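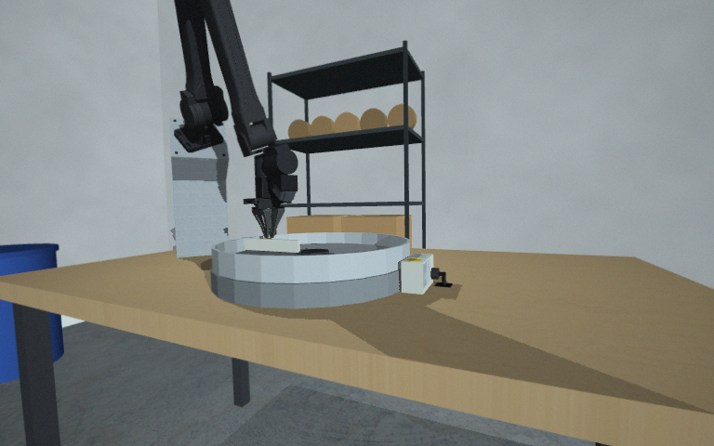
목재 작업대 상판의 함수율과 평탄도: 장마철 점검 요령

Plindholm 공방동 설비 소식 6월호

장마철을 앞두고 작업대 상판의 휨에 관한 문의가 늘었다. 이번 호에서는 목재 상판이 습도에 반응하는 방식, 콘크리트 바닥이 여기에 미치는 영향, 측정과 기록 방법, 보수 판단 기준을 다룬다. 집성 원목 상판이 주 대상이며, 합판이나 MDF 상판은 뒤에서 따로 언급한다.

1. 평형함수율

목재는 주변 공기의 온도와 상대습도에 맞추어 수분을 흡수하거나 내보낸다. 같은 조건이 오래 유지되면 흡수량과 방출량이 같아지는데, 이때의 함수율을 평형함수율이라고 한다. 실내 목재의 평형함수율은 온도보다 상대습도에 훨씬 크게 좌우된다. 난방을 하는 겨울 실내와 환기가 부족한 여름 실내에서 같은 판재의 폭이 다르게 측정되는 것은 이 때문이다.

치수 변화는 방향에 따라 다르다. 섬유 방향, 즉 길이 방향의 변화는 일반 작업대에서 무시해도 된다. 폭 방향은 판재를 켠 방식에 따라 갈린다. 판목은 접선 방향 수축의 영향을 크게 받고, 정목은 방사 방향 수축의 영향을 받아 변화가 그보다 작다. 판목을 이어 붙인 넓은 상판이 가장 많이 움직인다고 보면 된다.

함수율이 섬유포화점을 넘는 구간에서는 세포 내강의 자유수만 늘고 치수는 거의 변하지 않는다. 다만 실내 작업대가 이 구간에 들어가는 경우는 누수나 침수 외에는 드물다. 실내에서 관찰되는 움직임은 대부분 세포벽에 결합된 수분의 증감으로 설명된다.

2. 휨의 종류

상판의 변형은 네 가지로 구분해 기록한다. 너비굽음은 폭 방향으로 접시처럼 굽는 변형이고, 길이굽음은 길이 방향으로 활처럼 굽는 변형이다. 측면굽음은 판재가 평면 안에서 옆으로 휘는 것이다. 비틀림은 네 모서리가 한 평면에 놓이지 않는 상태를 말한다.

작업대에서 가장 흔한 것은 너비굽음이다. 원인은 대개 윗면과 아랫면의 수분 교환 속도 차이에 있다. 윗면에만 도막을 올리고 아랫면은 맨 나무로 둔 상판이 전형적인 예다. 습도가 오르면 아랫면이 먼저 팽창하고, 상판은 가운데가 내려가고 양 가장자리가 들리는 쪽으로 굽는다. 건조기에는 반대 방향으로 움직인다. 계절마다 방향이 바뀌는 휨이라면 마감의 불균형부터 의심한다.

비틀림은 원인이 다르다. 나선목리가 섞인 부재, 수평이 맞지 않는 다리, 한쪽에 치우친 장기 하중이 흔한 원인이다. 상판을 프레임에서 분리했을 때 비틀림이 사라지면 프레임 쪽 문제이고, 분리해도 남으면 판재 쪽 문제다. 분리 직후와 하루가 지난 뒤의 값을 각각 적어 두면 구분이 쉽다.

3. 콘크리트 바닥의 영향

공방동 1층은 콘크리트 슬래브를 그대로 쓴다. 슬래브는 두 경로로 상판 주변의 습도를 높인다.

첫째는 슬래브를 통과해 올라오는 수증기다. 지면에 접한 슬래브 아래에 방습층이 없거나 손상된 경우, 표면이 말라 보여도 수분은 계속 이동한다. 표면에 물건을 오래 덮어 두었다가 치웠을 때 그 자리만 색이 짙으면 이 경로를 의심할 수 있다. 비닐 시트를 바닥에 밀착해 사방을 테이프로 막고 결로 여부를 보는 방법은 간이 확인용이다. 결로가 없다고 해서 문제가 없다고 판정하지는 않는다.

둘째는 표면 결로다. 슬래브는 열용량이 커서 기온 변화를 늦게 따라간다. 초여름 오전에 덥고 습한 외기가 들어오면 바닥 표면 온도가 외기의 노점보다 낮은 시간대가 생긴다. 이때 창을 활짝 여는 환기는 오히려 바닥을 적신다. 환기 여부는 실내외의 상대습도가 아니라 노점을 비교해 결정한다. 외기의 노점이 실내보다 낮을 때만 연다.

Prurnville 쪽 별관에서는 지난 장마철에 같은 방의 상판 높이와 바닥 바로 위에서 상대습도를 나란히 기록했다. 두 지점의 최대 차이는 17%포인트였다. 벽에 걸린 습도계 하나로 작업대 아랫면의 조건을 짐작하기 어렵다는 뜻이다. 하부 선반이 막혀 있거나 자재가 빽빽하게 쌓인 작업대에서는 공기가 정체되어 차이가 더 오래 남았다.

대책은 단순하다. 하부 선반의 뒤판을 떼고, 자재와 바닥 사이에 받침목을 넣고, 벽과 작업대 사이를 띄운다. 제습기는 작업대 사이 통로에 두되 토출구가 특정 상판을 향하지 않게 한다. 한쪽 면에 건조한 바람이 집중되면 그 자체가 휨의 원인이 된다.
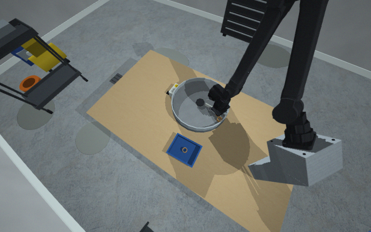
옅은 갈색 작업면에 놓인 둥근 회색 용기. 주변 바닥은 얼룩무늬가 있는 회색 콘크리트다.

4. 함수율 측정

측정 장비는 핀형과 비파괴형 두 종류를 쓴다. 핀형은 두 전극 사이의 전기저항을 읽는다. 함수율이 낮을수록 저항이 급격히 커지므로 아주 건조한 판재에서는 정밀도가 떨어진다. 비파괴형은 고주파 전기장을 이용하며 표면에 자국이 남지 않는 대신 밀도의 영향을 받는다. 수종 설정이 틀리면 값 전체가 한쪽으로 밀린다.

공용 장비함의 Tapsell 측정기는 핀형이다. 관리번호는 1743이며, 사용 후 같은 칸에 반납한다. 사용 전에 점검 블록으로 지시값을 확인하고, 수종군과 목재 온도를 설정한다. 목재 온도는 실온과 다를 수 있으므로 차가운 창고에서 막 꺼낸 판재는 바로 재지 않는다.

핀은 섬유 방향과 나란하게, 제조사가 정한 깊이까지 넣는다. 얕게 꽂힌 핀은 표층만 읽는다. 절연 핀이라면 깊이를 바꾸어 가며 표층과 심부의 차이를 볼 수 있다. 이 차이가 휨의 진행 방향을 예측하는 데 절대값보다 유용하다. 표층이 심부보다 뚜렷하게 높으면 흡습이 진행 중이고, 상판은 아직 움직이는 중이다.

측정 위치는 매번 같아야 한다. 상판 아랫면에 연필로 작은 표시를 하고 그 옆에서 잰다. 마구리 부근은 수분 출입이 빨라 대표값으로 쓸 수 없으니 안쪽으로 충분히 들어와서 잰다. 옹이, 접착층, 금속 철물 주변도 피한다. 접착제에 따라서는 전기가 통해 실제보다 높은 값이 나온다.

기록지에는 측정 시각, 실내 온습도, 상판 윗면과 아랫면의 값, 수종 설정을 함께 적는다. 수종 설정이 빠진 기록은 나중에 보정할 수 없다.

5. 평탄도 측정

직선자와 틈새 게이지를 쓴다. 직선자는 사용 전에 뒤집어 맞대어 보는 방법으로 자체의 곧음을 확인한다. 먼저 폭 방향, 다음으로 길이 방향, 마지막으로 두 대각선 방향을 잰다. 대각선 두 값의 차이가 비틀림을 나타낸다. 비틀림만 빨리 보려면 길이가 같은 곧은 막대 두 개를 양 끝에 올려 놓고 윗선을 겹쳐 보면 된다.

공방동 기준으로 일반 조립용 상판은 직선자 아래의 틈이 3mm를 넘으면 조치 대상으로 분류한다. 대패 작업대와 접착 조립용 상판은 더 엄격한 값이 필요하며, 해당 작업대의 카드에 적힌 값을 따른다. 중앙 통로의 4000mm 상판은 직선자 한 번으로 전체를 덮지 못하므로 구간을 겹쳐 가며 측정하고, 겹침 위치를 기록지에 표시한다.

측정 전에는 상판 위의 물건을 내려놓는다. 무거운 바이스나 용기가 놓인 상태에서는 프레임의 처짐이 값에 섞인다. 작업대 다리의 조절발이 모두 바닥에 닿았는지도 확인한다. 한 발이 떠 있으면 비틀림 값은 의미가 없다.

6. 고정 방식

원목 상판은 폭 방향으로 움직일 수 있어야 한다. 프레임의 원형 구멍에 나사를 꽉 조여 네 귀퉁이를 모두 구속하면, 수축기에는 상판이 갈라지고 팽창기에는 가운데가 솟는다. 가운데 열만 고정하고 바깥 열은 폭 방향의 장공, 8자 철물, 목재 버튼 가운데 하나로 잡는다.

장공의 여유는 조립한 계절을 고려해 배분한다. 습한 철에 조립했다면 이후 상판은 주로 줄어들고, 건조한 철에 조립했다면 주로 늘어난다. 나사를 항상 장공의 중앙에 두는 관행은 봄이나 가을 조립에만 맞는다. 와셔는 넓은 것을 쓰고 끼워진 채로 미끄러질 정도로만 조인다.

브레드보드 엔드를 댄 상판은 중앙 핀에만 접착제를 쓴다. 바깥쪽 핀 구멍이 장부 안에서 길게 가공되어 있는지 확인한다. 여름과 겨울에 마구리판과 본판의 폭이 어긋나는 것은 정상이며, 튀어나온 부분을 깎아 맞추지 않는다. 다음 계절에 반대쪽으로 어긋난다.

7. 마감

마감은 흡습을 막지 못하고 속도를 늦출 뿐이다. 도막형 마감은 침투형 오일보다 지연 효과가 크지만 긁힌 자리를 부분 보수하기 어렵다. 공용 작업대에는 보수가 쉬운 침투형 오일을 쓴다. 올해 분은 Skirnthorpe 경화 오일로 통일했다.

도포 순서는 아랫면, 마구리, 옆면, 윗면이다. 아랫면과 윗면의 도포 횟수는 같게 한다. 마구리는 흡수가 빠르므로 표면이 더 빨아들이지 않을 때까지 추가로 바른다. 남은 오일은 경화 전에 완전히 닦는다. 오일이 묻은 천은 뭉쳐 두면 산화열로 자연 발화할 수 있다. 펼쳐서 실외에서 말리거나 물에 적셔 뚜껑 있는 금속 용기에 넣는다.

이미 휜 상판에는 오일을 덧바르지 않는다. 양면이 같은 조건에서 평형에 도달한 뒤에 측정하고, 그때의 형상을 기준으로 마감 여부를 정한다.

8. 보수 판단

장마철 한가운데에 상판을 평삭하지 않는다. 흡습 상태에서 평평하게 깎은 상판은 건조기에 반대쪽으로 굽고, 두께만 줄어든다. 조치가 급하면 상판을 프레임에서 분리해 받침목 위에 띄워 놓고 양면에 공기가 고르게 닿게 한다. 함수율의 윗면과 아랫면 차이가 없어질 때까지 기다렸다가 다시 잰다.

볼록한 면에 건조한 바람을 쐬거나 오목한 면을 물로 적시는 교정법은 권하지 않는다. 방향을 맞게 고르더라도 표층만 빠르게 변해 내부 응력이 남고, 할렬로 이어지기 쉽다. 무거운 추로 누르는 방법도 구속을 풀면 대부분 되돌아온다.

합판과 MDF는 판단이 다르다. 합판은 단판이 직교 적층되어 폭 방향의 변화가 작지만, 양면의 마감이 다르면 역시 굽는다. MDF는 두께 방향 팽창이 문제다. 절단면이 부풀면 건조 후에도 원래 두께로 돌아오지 않으므로 교체한다. 절단면의 밀봉 상태를 평탄도보다 먼저 본다.

9. 점검 일정과 제출

1층 작업대는 이번 달 안에 첫 측정을 마치고, 장마가 끝난 뒤 같은 위치에서 다시 측정한다. 두 값은 같은 기록지에 적는다. 측정은 오전 10시 이전에, 창을 열기 전에 한다. 작성한 기록지는 설비실 앞 서류함에 넣는다. 조치 대상으로 분류된 작업대는 상판 아랫면에 노란 표를 붙이고, 정밀 조립 용도로는 사용하지 않는다.

별관 작업대의 기록지 양식은 공방동과 같으나 바닥 습도 칸이 추가되어 있다. 해당 칸은 상판 바로 아래, 바닥에서 한 뼘 높이의 값을 적는다.

다음 호에서는 집진 배관의 정전기 접지를 다룬다.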